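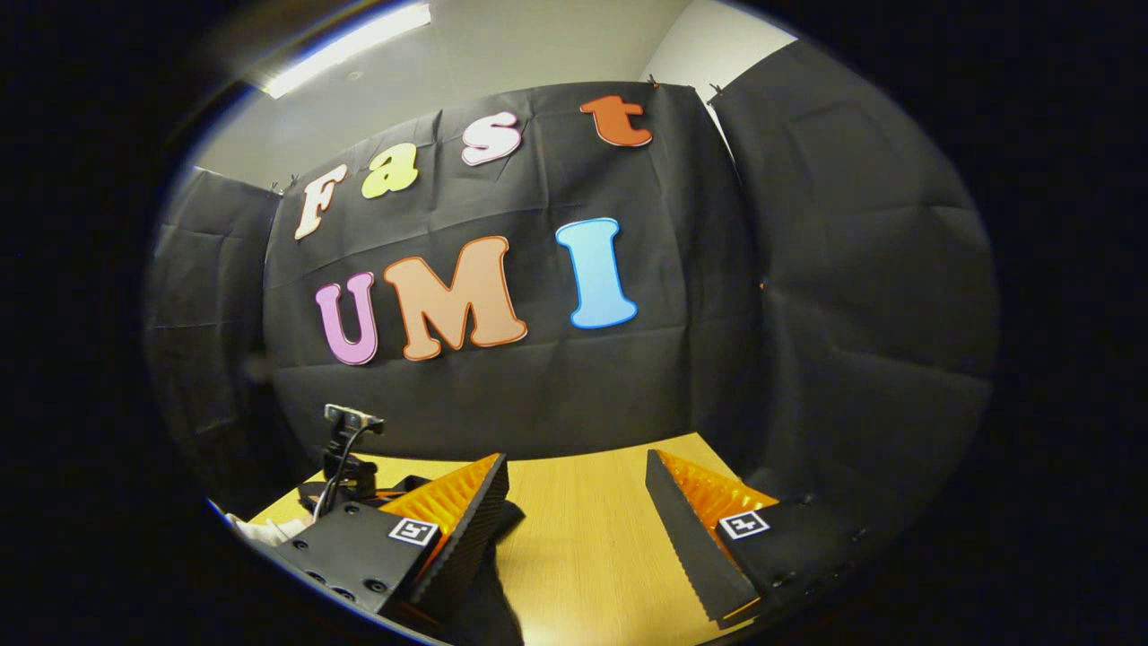
Removing fold lines from a fabric backdrop

Applies to polyester, cotton and poly-cotton cloths up to 3000 mm wide. Do not use this method on velvet or on anything with a rubber backing.

1. Check the care label. If it is missing, test a corner of the hem first.

2. Take off any clips, pins or stuck-on lettering. Steam softens most adhesives and they will mark the cloth.

3. Hang the cloth from a crossbar, face towards you, with the bottom edge clear of the floor. Clamp both ends, then the middle.

4. Fill the steamer to the line and wait until it gives a steady flow. The Veltus upright model needs 2 minutes. Water spat out before then leaves rings on dark cloth.

5. Work from the back, top to bottom, in strips as wide as the steamer head. Hold the head just off the surface. Go over horizontal creases twice.

6. Pull the bottom hem down gently with your free hand while each strip is still warm.

7. Clamp the sides and leave overnight. Cotton may need longer in February if the room is unheated.

For storage, roll the cloth on a cardboard tube at least 9 cm across, face inwards, and tie it loosely with tape. Folding it again will bring the same lines back.

Stubborn creases in cotton: iron from the back through a damp tea towel, medium heat, no sliding.

Text: Veronika Szűcs. Checked by Pascal Mallet.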